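Chapter 7
Fasteners and Joints

Topic: Design and Materials > Making things

Most objects are made of more than one part, and something has to hold the parts together. A kitchen chair may have glue in its legs, screws under its seat and staples in its fabric. Each joint was chosen by somebody who had to think about strength, cost and whether the chair would ever need to come apart again.

Joints fall into two groups. Permanent joints, such as welds, rivets and most glued joints, can't be undone without damage. Temporary joints, such as bolts, screws and clips, can be taken apart and put back together. Neither group is better. A boat hull and a battery cover have different jobs to do.

In this chapter you will follow the Prastent garden shed from drawing to finished building. The kit uses 13 kinds of fastener, and a full shed takes 1000 of them, mostly nails. You will also test glued joints in softwood and record the load at which each one fails.

Before you start, review the section on metals in Chapter 6. You will need to know the difference between mild steel and stainless steel, and why zinc coating is used outdoors.
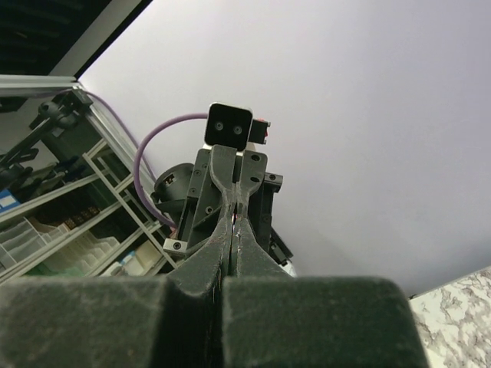 Screws need a hole, and the position of that hole is part of the design. If it sits too near an edge, the material can split or tear under load. Designers often use two holes instead of one – a part held by a single screw can turn around it. The two small round screw holes in the flat upper section on the right are set one near the top and one lower down. Measure the spacing on a door hinge at home and sketch it in your workbook.

Key terms: clearance hole, pilot hole, rivet, shear, thread

Related chapters
Choosing Timber
Adhesives and Curing Times
Case Study: The Brerker Footbridge
Hinges, Catches and Locks

© Zenport Learning | Contact us | Back to top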